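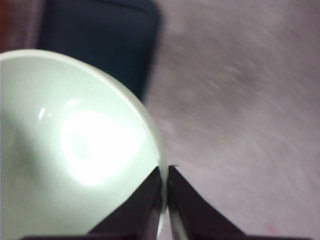
Getting a grip on the rim of the big bowl, Trasville workroom, March.

Well, friends, we have finally come to the part of the year when I write about money, and I promise to be as cheerful about it as I can. Many of you stopped me in the hallway after the last issue to ask where the two-arm setup stands and whether we are really going to buy one for the teaching kitchen at Dundley. The short answer is that we are still planning, we are a good deal further along than we were at the holidays, and I now own a spreadsheet with 111 rows in it, which my family is very tired of hearing about.

Plendimell has been kind enough to let us spend time with the arms before we sign for anything, and I can't recommend that highly enough to anybody in the same boat. I went in thinking the arms were the purchase and everything else was small change. Then I sat down with Chaltu Mersha, who has set up more of these benches than I have had hot lunches, and she turned my list upside down. Start with the jobs, she told me, then the fingers, then the table, and price the arms last!

So that's how we did it. Our jobs are kitchen jobs, and they are gentle ones – fruit, eggs, bowls, trays. A ceramic bowl is smooth and curved and there is only that thin edge to take hold of, so we have put down for softer finger pads and two spare sets. The pads are a wearing part, like brake shoes, and they belong in the yearly budget and not in the purchase price. I had them in the wrong column for weeks.

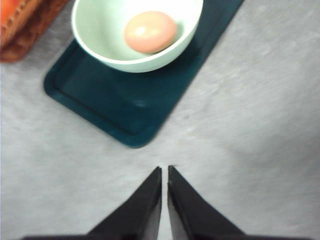 PLANNING & BUDGET

Now, the egg. I know it seems a silly thing to hang a buying decision on, but an egg in a bowl tells you a lot about what you're paying for. The fingers have to close slowly, and they have to stop in time, and the wrist camera has to give you a decent look at something small and rounded sitting down inside something else. We had quotes with three different wrist cameras, and the cheapest one was left out of the running early on. The one we like adds $256 per arm, and I have penciled it in twice.

The bench itself comes to $1,818 with the mounting plates and the cable trays, delivered. Chin sent us that quote and has agreed to hold it through the spring, bless them. I did ask whether we could use one of the old prep tables from the back hall, and Chaltu leaned on it with one hand and it rocked, so that was the end of that.

Please also remember the dull things, because I nearly didn't. We need outlets where the bench will stand, and a stop button that a person can reach from either side. We need a shelf for the props, and we'll go through props, so there is a little line for bowls and groceries too. Training for staff is around 12 hours each, and those are paid hours, so they go in the budget like everything else.
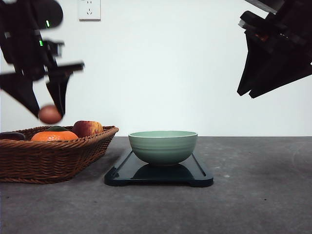 One arm or two?

This is the question I get most, and I've gone back and forth on it myself all winter long. One arm can pick a piece of fruit out of a basket or put it back, and if that were all we wanted I'd say buy one and spend the rest on the kitchen floor. The trouble is that so many kitchen jobs want a second hand to steady the bowl or move the tray, and adding the second arm later means a new bench, new mounting and another delivery charge. My recommendation for now is to buy the pair and put off the second workstation until next year's budget.

The full sheet is in the front office in the green binder, and I'd dearly love for a few of you to go through it with a pencil. If you spot something I've forgotten, leave me a note or catch me before the 9 a.m. meeting – I'm usually there early with coffee.

You are receiving this newsletter because you signed up for Dundley updates. To change how often you hear from us or to unsubscribe, use the preferences link in your email.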